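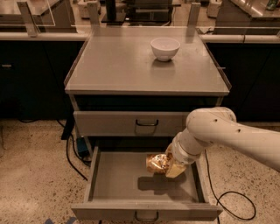
THE BOTTOM DRAWER

Every shared kitchen has a piece of furniture that knows too much. Ours is the gray metal cabinet, two drawers, black handles, which came to the Bamurdale building with the lease and has held, over the years, everything we did not want to decide about. In August we decided about it.

Some history for newer tenants. The top drawer was for cutlery. It said so once, on a label. The bottom drawer was for "misc," which is a word people write when they are tired, and it filled up the way a bathtub fills when you go to answer the phone. By this spring it opened as far as the width of a hand and then stopped against something. You could get two fingers in and feel around. I did this looking for a corkscrew and came out with a ruler.

Nafula Muriithi put "drawer" on the agenda of the August tenants' lunch, one word, no explanation. It got more discussion than the rent.

There were two schools. Godfrey Mushi, of the frame shop on the second floor, felt that a miscellaneous drawer is the sign of a healthy household and that you'd want all of it back the minute it was gone. Nafula felt that anything nobody could reach was already gone. It was put to a vote, and Godfrey voted with the majority, on condition that he be allowed to stand there while it was done.

So at 2 in the afternoon the two of them got a butter knife into the gap, pressed down on what proved to be the handle of a soup ladle, and the thing came open. They carried the contents to the long table and sorted. For the record, which Godfrey insisted on keeping, there were 117 items, and he would like it known that a box of toothpicks was counted as one.

Among them:

15 keys, of which two fit doors we still have. One of those is the meter cupboard, for which we paid a locksmith last winter. We have agreed not to bring it up.

A great many takeout menus, including several from Lema, back when Lema was on the corner and did the lentil thing with the fried onions. Lunch stopped for a while over these. The phone number was tried. It is a dentist now.

Chopsticks in paper sleeves, soy sauce packets fused into a sort of brick, and candles for birthdays, used, in a sandwich bag somebody had marked "good ones."

The instruction booklet for the Hariritz coffee maker, in nine languages, still sealed. The Hariritz died two years ago of something page four says is easily prevented.

Batteries of unknown character. Godfrey wanted to test them all. They went to the recycling point at the hardware store in a yogurt tub, with Godfrey.

One left-hand oven glove. We have never had an oven.

My corkscrew.

The drawer was then wiped out with dish soap and warm water, and again with plain water, and then a third time by me, as I had been standing around eating. It's a nice drawer, it turns out when you meet it. It's deep and smooth and gray all the way down, and it runs right out to the end of its travel without complaint. People from the third floor came down to open it.

The cabinet top got the same treatment. It has a little raised lip around the edge, which for years had been quietly collecting rice. With the rice gone and a dry cloth run over it, the surface is shiny enough to show you the underside of your cup, and I have noticed people setting their cups down with more care, like guests.

Which brings us to the white bowl. It was behind the kettle, it's small and plain, and it is nobody's. We asked on every floor. It has been put on top of the cabinet, toward the back, and for now the rule is that small loose things (a key, a button, the one screw left over from the chair) go in the bowl and don't go in the drawer. When the bowl is full, somebody has to deal with it. The theory is Nafula's. A bowl that size, she says, can only lie to you for a week or so.

As to what the bottom drawer is for: we haven't settled it. Suggestions received so far are dish towels, the good serving spoons, tea, a first aid kit, and "leave it empty so we can look at it," which has more support than you might expect. Write your idea on the sheet by the fridge. One idea each, please, and "misc" will be crossed out.

A few practical matters while I have you.

The top drawer is still cutlery. It has been gone through too, though with less ceremony, and we are short on teaspoons, as every kitchen on earth is short on teaspoons. Check your desks. Godfrey found four in his and has returned them under no pressure from anyone.

If you recognize any of the sorted items as yours, they're in the cardboard box under the coat hooks until the end of the month. The ladle has been claimed. The ruler has been claimed by two different people and I'd ask them to work it out between themselves.

Please lift the kettle to fill it and don't drag it across the metal.

New dish towels, a drawer divider and a replacement corkscrew (bought the week before we found the old one) came to $50 from the kitchen jar. Receipts are with Nafula. The jar is now light, and the slot in the lid works perfectly well if you want to try it.

Next lunch is at noon as usual, bring something that isn't hummus. Nafula has put "freezer" on the agenda.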